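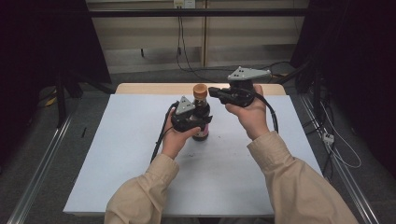 Trondance – Demonstration Cell, Pre-Visit Inspection
Date: 16/06/2025
Visitors expected: 15, in groups of 3

1. Table covering flat and fixed – OK. Dark specks and marks on surface, clean before opening.
2. Gripper cables run alongside and behind operator's hands – OK.
3. Bottle cap closed before handling – OK.
4. Cables at right-hand rail – OPEN. Tie up and recheck.
5. Floor clear of small items – OPEN. Yellow item near stand, left side.

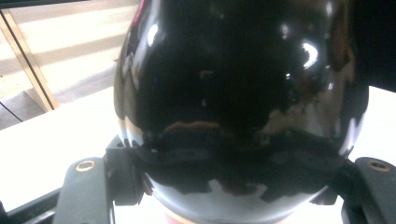
6. Finger inserts seated, both sides – OK. Retighten after 20 cycles.
7. Grip on glossy black part, both fingers – OK. Wipe the part between groups – prints show under the lights.
8. Visitor line taped on floor – not done.

Items 4, 5 and 8 to be closed before the Burnetti group enters.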